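Bedding and Warm Things: progress to the end of June

Thank you again for your patience while we found our feet. The move from the Pidov rooms took far longer than any of us had planned, and for a good fortnight the stock lived in bags on the landing. I am glad to say it is now sorted, and the grant has paid for 28 storage boxes and the new shelving from Grasovis.

We have sent out 135 sets so far, most of them to families on the Wasilewska estate. Tadeusz Kaczorowski has taken over the sorting and has been wonderfully thorough with it – every piece is opened out on a bed, looked over on both sides and folded again before it gets a label. The soft pink blankets with the bows go first whenever we have them, and the thick padded things are kept back for the autumn.

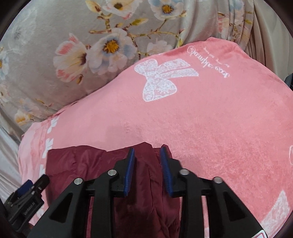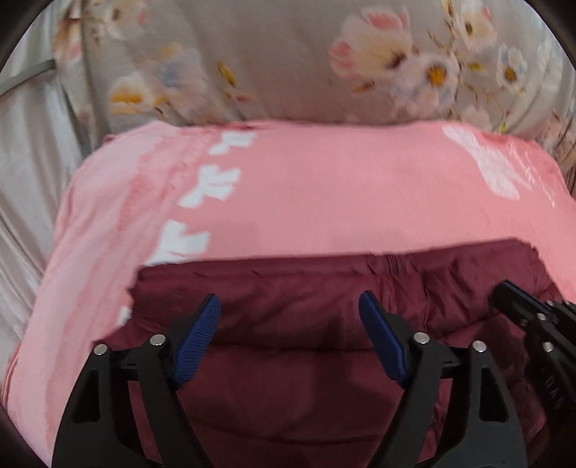 Pink blanket on the grey floral bedding in both, with the padded maroon piece in both.

What is still to do

The padded items are slow going, as they take up so much room and only 3 will fit in a box. We have asked Mivora for a price on larger ones and will pass it on when it comes. There are 16 families on the waiting list, and I would dearly like to reach them all before the schools go back. Single duvet covers remain our biggest gap – we have plenty of doubles, if you hear of anyone who could use them.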